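Our project looked at how people set up a vanity corner in a small bedroom, and what makes them keep it tidy or give up on it. We started in April with 40 short questionnaires handed out in the Caltdale apartments, and then, which was the part we all enjoyed most (I could happily have done it for another month!), we went and spent time with three of the tables themselves.

The one we came to call the Tsikata table is the fancy one, all white, with a curved mirror frame and a big carved rose in the middle of the scrollwork, the petals and leaves picked out in gold. It is a lovely thing to sit near, and it made us think hard about dusting.
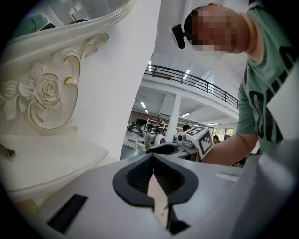 A reply to our draft said that carving is the first place dust settles and that a dry paintbrush gets into the curls far better than a cloth, so we added a paintbrush to our cleaning kit and wrote it into the method.

For the tidying part we gave each table the same small set of things to put away, and we timed it. The Tsikata table took 177 seconds on the first try. We would have liked to try bigger trays too, but we ran out of afternoons.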